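Last updated 2020-03-13

# How to Budget for a First Robot Arm Without Forgetting Half of It

I love this part. Most people I know want to skip straight to bolting the thing down and making it move (fair enough, moving it is a blast!), but putting together a good equipment plan is a puzzle in its own right, and if you do it well you get to spend the rest of the year playing with the arm instead of writing emails that begin "one more small purchase."

These steps are written for a small lab or workshop buying one arm and one gripper for tabletop pick-and-place: sorting, clearing, handing things over, that kind of work. If you're planning a fenced cell with a conveyor, a lot of this still applies, but your safety and installation lines will be much longer than mine.

## Before you start

You'll want:

- a spreadsheet with one row per item and columns for price, lead time, who installs it, and what it depends on
- a tape measure
- a box of the actual objects you plan to handle
- a kitchen scale
- a simulator, any simulator, that can load the arms you're considering

Set aside an afternoon for the first pass. The second pass takes longer, mostly waiting for quotes.

## Step 1: Write the object list first

Start with the stuff the arm will pick up. Put every object in the spreadsheet with its weight, its narrowest graspable width, and its widest. Add a column for "awkward" and be generous with it. Shiny, squashy, round, lopsided, see-through: all awkward.

Our own first list was five objects long and every one was a neat little box. It would have led us to a much cheaper gripper that couldn't have closed properly on half the things in our kitchen drawer. So go rummage! Include the things you'd be a bit nervous to pick up with tongs.

When the list is done, mark three entries: the heaviest, the widest, and the smallest. Those three will do most of the arguing for you in the next steps.

## Step 2: Size the arm from payload and reach

Payload on a spec sheet is what the arm carries at its flange, and the gripper is part of that. Add up:

1. the gripper
2. the mounting plate between gripper and arm
3. a wrist camera and its bracket, if you want one
4. your heaviest object

Then leave room on top. I like a healthy margin because someone always wants to try a heavier thing in the second month, and because arms behave more nicely when they aren't working at their limit all day.

For reach, measure from where the base will really go to the farthest spot you need to grab from, at table height, with the gripper pointing down. A gripper held straight down uses up reach you thought you had. The published number is usually for the arm stretched out flat, and you won't be working like that.

## Step 3: Mock it up in simulation before asking for quotes

This step is cheap and it will save you from the most expensive kinds of mistake. Load the candidate arm, put a counter in front of it, and scatter objects modeled on your list.

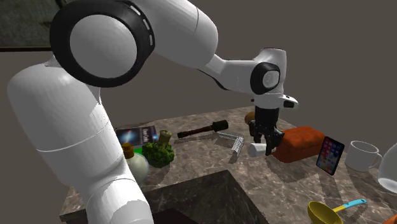

Budget for the gripper as its own decision, with its own row and its own round of comparing. It's tempting to accept whatever is bundled with the arm, and sometimes the bundle is great, but check it against your object list before you say yes. A mixed counter is the best test I know. With a mug, a phone standing at a tilt, a head of broccoli, a ladle and a perforated metal bracket all sharing the surface, you can go object by object and ask what width the fingers need, where they'd go in, and what they'd bump on the way. The little white cylinder lying on its side right at the fingers, with that lumpy reddish-orange block immediately beside it, is the sort of spacing I'd measure first, because fingers need room on the outside as well as between them. The broccoli is a nice one for finger pads (do you grab the stalk or the florets?), and the ladle will make you think about where the weight sits once it's lifted.

Save one layout that you consider ordinary and one that you consider mean. Then run both with every arm and gripper pair on your shortlist. Note the following for each pair:

- which objects can be reached with the gripper vertical
- which need a tilted approach
- where the elbow ends up during each reach
- anything the arm would block from a fixed camera

The elbow one catches people. An arm can reach everything on the counter and still swing its elbow into a shelf you forgot to model. Put the shelf in. Put the wall in too.

Do remember that simulated contact is a rough guide. I trust it for reach, clearance and camera placement. I do not trust it to tell me whether a rubber pad will hold a greasy spoon, and I keep a line in the budget for finding that out in real life.

## Step 4: Fill in the rows around the arm

Now the fun of the full list. Copy this into your spreadsheet and strike out what you already own.

| Item | Ask before you buy |
|---|---|
| Arm and controller | Is the controller included? How long are the cables? |
| Gripper | Does it come with a mounting plate and cable for your arm? |
| Spare finger pads | Can you order pads alone, or only whole fingers? |
| Base or pedestal | Does the bolt pattern match? What does it weigh? |
| Work surface | Will it stay put when the arm stops suddenly? |
| Cameras and mounts | Fixed, wrist, or both? |
| Computer | Does it have the ports your cameras need? |
| Emergency stop | Can you reach it from where you'll be standing? |
| Risk assessment | Who does it, and is it quoted separately? |
| Delivery | To the door or to the room? |
| Training | How many people, and where? |
| Test objects | Enough to replace the ones you break |

Test objects deserve real money. You'll go through them! Our replacement row came to 46 dollars for the first batch and I should have doubled it.

## Step 5: Get quotes that you can compare

Send every supplier the same one-page request. Mine has the object list, the reach drawing, the two simulated layouts, and a short table of what must be included. We sent it to Damis, Jacquet and Virier, and the replies looked nothing alike until we split them into the rows from Step 4. Jacquet had folded the mounting plate into the gripper price. Virier had listed it alone. Damis had left it out, and once we asked, they added it the same day.

The extras that were missing from our lowest quote added up to $2,468. That covered the pedestal, a longer cable, the plate and delivery into the room. The quote was still a good one, but it had stopped being the lowest.

Ask each supplier:

- how long the price holds (ours held for 30 days)
- what the warranty leaves out
- whether a loaner gripper is available for a trial
- what software updates cost after the first year
- where repairs are done, and who pays shipping

My colleague Baptiste Langlois adds a final line to every request: "Please list anything we would need to purchase elsewhere before this system can pick up an object." I've stolen it for all my purchases. Suppliers answer it very frankly.

## Step 6: Put the purchases in order

Lead times rarely line up. Sort the sheet by lead time and work backward from the day you want a first pick.

Order the long-lead things first, but hold the base until you have the drawing for the exact arm you're getting. Buy the cameras early if you can. You can calibrate them, write your capture code and sort out lighting while the arm is still in a crate somewhere. The same goes for the computer.

For the Zovdale bench, we placed the arm order in November and used the waiting time to build the table, run power and keep working in the simulator. When the crate arrived we already had a motion script to try at low speed.

## Step 7: Keep a second-year row

Add one more block at the bottom of the sheet for pads, cables, a service visit, software renewals and a small "we learned something" fund. That last one is my favorite. After a few months you'll know exactly what you wish you had, whether it's a second set of fingers or a better light, and it's lovely to be able to just order it.

## Quick check before you sign

- Every object on the list has been tried in simulation with the chosen pair
- Gripper, plate and camera are counted in the payload
- The pedestal drawing matches the arm
- Delivery gets the crate to the room, and the crate fits through the door
- Someone has agreed to do the risk assessment
- Training dates are written on the quote

If you're stuck between two pairs at this point, ask both suppliers for a loaner and bring out your box of real objects. Start with the ones marked awkward.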